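The Eltau student robotics project is looking for people to record everyday household tasks for our next build. The robot has to put small things away on shelves, and we need recordings of people doing the same jobs by hand.

**What you'd do**

- Come to the Fraser building, room 6, for one two-hour session, any time between 9 a.m. and 7 p.m.
- Put on a head camera and a marked band on each wrist. We adjust the fit with you.
- Fold, place and move light household items while the camera runs. Talking is fine.

We want 100 participants by the end of October. You don't need any background in robotics. Left-handed people are especially welcome, as we have very few so far. You must be 18 or older, able to stand for 20 minutes at a stretch, and comfortable with your hands and forearms being on video. Faces are not recorded, so please keep away from mirrors during a take.

Pay is a gift card for the campus store, handed over at the end of the session. Parking in the Brarncombe lot is free if you give us your plate number beforehand.

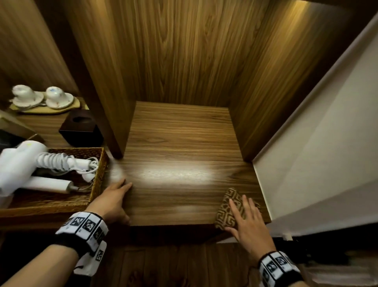 *Shelf task with a folded cloth, wrist bands on.*

The collection stands at 1,324 clips. Students who want to help label them for course credit should write to Olga Escobar instead.

To sign up, send your name, your preferred times and which hand you write with to Hubert Mazurek at the project desk. If you wear a watch or bracelets, leave them at home.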